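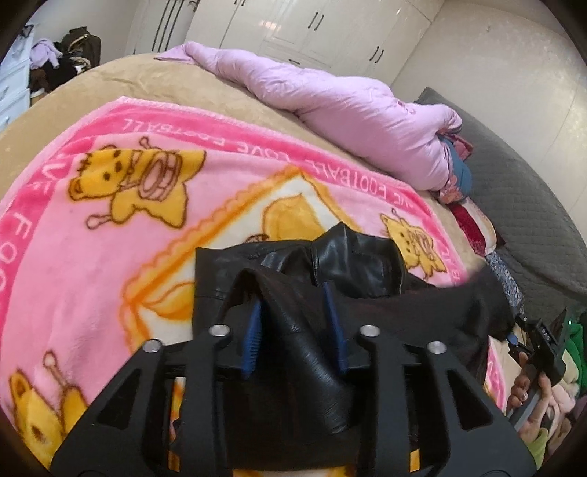

7. Running a Garment Demonstration

Clesik Hand-held Gripper, Operator Guide
Revised 28 Mar 2023 by Leonie Holzer, Redmont

Use this section when you are showing the grippers to visitors, either at the Redmont open day or in a home. It covers picking up, turning and folding a single garment on a bed. For table work with rigid objects, see Section 5. Charging and pairing are in Section 3 and should be finished before visitors arrive.

7.1 What you need

One pair of grippers, left and right
Finger pads, blue, fitted and clean
Garment for the demonstration, no heavier than 1,000 g
Blanket or throw to work on
Cleaning cloth
Spare pad set, part 263

7.2 Preparing the bed

1. Make the bed flat on the side you will be working from. Doonas and pillows can stay on the bed if they are pushed to the far end.

2. Spread the blanket over the working area and pull it smooth. Fleece is a good choice, as it grips the bed cover and doesn't slide when a garment is dragged across it. A printed blanket is fine. Lettering and pictures make it easier for visitors to see how far the garment has moved.

3. Put the garment in the middle of the blanket. Close any zips and fasten any buttons.

4. Turn on the room lights. Leave the curtains as they are unless direct sun is falling on the garment.

Note: The rest of the room does not need to be tidied. Clothes and bags along the walls or on the drawers do no harm. Keep straps off the working area, including the wrist straps if you are not wearing them.

7.3 Checking the grippers

1. Hold each gripper by the handle and look at the four round bolt heads on the finger frame. If one is loose, tighten it with the key from the case. Finger tight is not enough.

2. Open and close the fingers a few times. The pads should meet without scraping.

3. Check that the readout shows digits and the indicator light is green. If the light is any other colour, go back to Section 3.

Caution: Keep your other hand clear of the pads while they are closing. Do not let children operate the grippers without an adult beside them.

7.4 Showing a pinch

Begin with the garment lying flat. Shorts are the easiest thing to teach with. The waistband gives a clear edge to aim for, and a visitor can see straight away which way up they are.

1. Stand at the side of the bed with your feet still. Bring the gripper in low, fingers open, with the pads pointing at the part you want to lift.

2. Lower the pads until they touch the fabric. Do not press into the mattress.

3. Close slowly so that a fold rises between the pads.
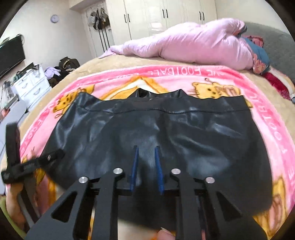 4. Lift the fold a hand's width above the blanket and hold it for a slow count of 2.

5. Lower it again and open the fingers fully before you draw the gripper back.

Repeat this until you can do it without looking at your hand. Visitors tend to copy your speed, so go slower than feels natural.

Shiny fabrics such as faux leather crease sharply and can spring out of the pads. If the fold slips, take a deeper pinch. Squeezing harder on a shallow one will only polish the pads. Wipe them with the dry cloth and try again.

7.5 Showing a fold with two grippers

1. Pinch the waistband near each end, one gripper to each side.

2. Lift both together and shake once, gently.

3. Lay the garment down again, legs first.

4. Release the left gripper. With the right, carry its side across to meet the left, then release.

5. Smooth the top layer with closed fingers.

If the garment ends up bunched, leave it bunched and start again from there. Picking a garment out of a heap is a useful thing for visitors to try and takes more practice than the fold.

7.6 Handing over to a visitor

1. Put both grippers down on the blanket, fingers open.

2. Help the visitor with the wrist straps. Watches and bracelets should come off first.

3. Let them try 7.4 with one gripper before they pick up the second.

4. Stay on the same side of the bed, within reach.

The Istik case has room for both grippers and the pads. The older Casado case does not hold the pads, so carry those in the small pouch. The next open day at Redmont is in April, and pads worn at the tips should be replaced before then. Enter the change in the log at the back of this guide.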